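Teaching a Two-Finger Gripper to Hold a Wire
Project report, robotics elective
By Noreen Bugti (build partner: Sobia Hashmi)

Why wires

Sobia and I wanted to build an arm for our project, and we wanted it to do something a bit annoying. Everyone picks up blocks. Blocks are nice to robots – they stay the same shape, they don't move when you look away, and if you grab one a little off center it mostly forgives you. A wire does none of that. You pinch it in one place and it wiggles somewhere else.

The idea came from the back wall of Nostow, the shared workshop where we have a bench. There is a cabinet there with all the network and power stuff for the building, and every few weeks somebody has to route a cable across it. I watched one of the older members do it with one hand while holding a flashlight in her teeth, and I thought, okay, that's our project. An arm that can take hold of a wire and bring it across the face of a cabinet without dropping it or yanking it out.

We did not get all the way there. I'll say that up front so you can read the rest without suspense. We got a real arm that grips a wire well, and a simulated one that grips it and carries it, and the two of them agree with each other more than I expected.

The arm

The arm itself is a kit called the Clendard, which the workshop had sitting on a shelf with one joint missing. We printed the missing part twice. The first one was fine until we tightened the screws, and then it had a crack right along the layers. For the second one we turned the part on its side before printing and it's been okay ever since. It has a little bit of wobble if you push it by hand, and I've decided to live with that.

Sobia did nearly all of the wiring and the motor driver. I did the fingers and the software. That was the plan on paper anyway. In practice we both sat there at eight in the evening with the same motor in our hands asking why it was humming (the ground wire, it was the ground wire, please check your ground wire).

Fingers, three versions

Version one was a pair of flat printed plates with square ends. They closed evenly and looked great and could not pick up a wire off the table to save their lives, because the ends were too blunt to get under anything.

Version two had rubber pads glued on. Better grip, but the pads were thick, and when the fingers closed they touched at the back of the pad first and left a gap out front, exactly where the wire goes! You could pull the wire straight out with no effort at all. I spent a whole afternoon turning up the motor current before Sobia held the thing up to the window and pointed at the daylight coming through.

Version three is what we have now. The plates are wide at the base and taper a lot, so they come together in a small tip. The pads are gone. I sanded the inside faces flat near the tip and left them slightly hollow further back, so the front closes first. A thin gap near the base doesn't matter as long as the tips meet. I know this sounds obvious written down.

Closing force was the other half of it. Too little and the wire slides. Too much and you leave a dent in the insulation, which the workshop people were very clear they did not want on their cables. We ended up closing slowly, watching the motor current, and stopping when it jumps. It's a crude way to feel for contact but it works on every wire we tried except the really thin one, where the jump comes from the fingers touching each other and you can't tell if there's anything in between.

Moving to simulation

We only had bench time in the evenings, and the arm had to be unbolted and put away each time, so getting two good tests in a night was normal. That's too slow if you want to change one number and try again. In June I started building the whole thing in a simulator on my laptop so I could work on it at home.

The arm was the easy bit since the kit comes with model files. I swapped in my own finger shapes. The cabinet took longer. I didn't try to copy the one at Nostow exactly, I just wanted a flat panel with a frame around it and some stuff sticking out for a wire to get caught on. I gave the frame a loud color on purpose so I could tell at a glance which surface was which when the view is tilted and everything is leaning. I recommend this. My first cabinet was all one gray and I kept losing track of where the panel stopped.

The wire nearly ended the project. A simulated wire is really a chain of short stiff pieces with joints between them, and you get to choose how many pieces and how bendy the joints are. Mine started out acting like a bicycle chain. Then I made the joints softer and it acted like soup. Then for a while it was perfect, except that when the fingers closed on it the whole thing would shake harder and harder and shoot off across the floor. Sobia thought this was the funniest thing she'd ever seen and asked me not to fix it.

What fixed it was a smaller time step and more damping in the joints, plus slowing down the gripper the same way we had on the real arm. I had been closing the simulated fingers instantly, as if motors just teleport. Once they closed at the speed of the real ones, the shaking mostly stopped. I added a camera view near the fingers too, looking out past the tips, and that helped more than any of the plots I made. A plot tells you there's contact. It doesn't tell you the wire is sitting right at the very end of the finger where it's going to slip in a second.

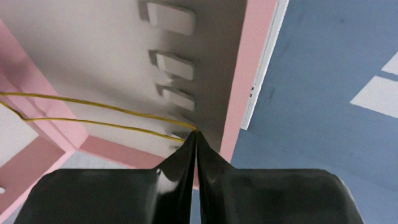 Simulated gripper with the yellow wire pinched at the fingertips, gray panel and pink frame behind it.

I like this view because it's the one where the finger shape makes sense. The tips meet in a point and the wire is right there in the pinch, and there's still that bit of gap lower down between the plates that I used to worry about.

How it went

On the bench, version three holds the wire while you tug on it gently, and it holds while the arm lifts straight up. It does not do so well when the arm swings sideways, because the loose part of the wire drags and twists in the tips. Two flat surfaces pinching a round thing are never going to stop it from rolling. We talked about cutting a small notch across the tips. Sobia is for it. I'm a bit against it, because then you have to land the wire in the notch, and our aim isn't that good yet.

In the simulator the carry across the panel works when the path stays well clear of anything sticking out. When the wire crosses a tab it sometimes snags, and then the arm just keeps going, since nothing in my code tells it to stop. A pull check is next on my list. The current reading should show it, same as with closing.

The rolling shows up in both, by the way, which made me happy even though it's a problem. I hadn't tuned anything to get it.

Stuff I'd do differently

Start with the fingers. We spent the first weeks on the arm because the arm is the exciting part, and then found out that nearly everything we cared about happens in the last inch.

Write down the current limit every single time you change it. I have a notebook page that just says "lower, better" with no number and I'd pay money to know what it meant.

Print spare fingers. We broke a good one by driving it into the bench and lost an evening.

I'd also put the simulator in earlier, though maybe not much earlier. I knew what to look for in it because I'd already seen the real wire slide out of the real fingers a lot of times.

Next

The arm is staying at Nostow, and we've been promised a shelf where it can stay bolted down over the break. Sobia wants to try the notch, so she's printing one finger with and one without, and we'll see if that's enough to stop the roll. I'm going to put the pull check in and then run the carry again with the wire crossing the tabs on purpose. If both of those work we'll ask about trying it on a dead cable on the real cabinet, with somebody's hand on the off switch.

Thanks to everyone at the workshop who lent us clamps. We still have two of them and will bring them back.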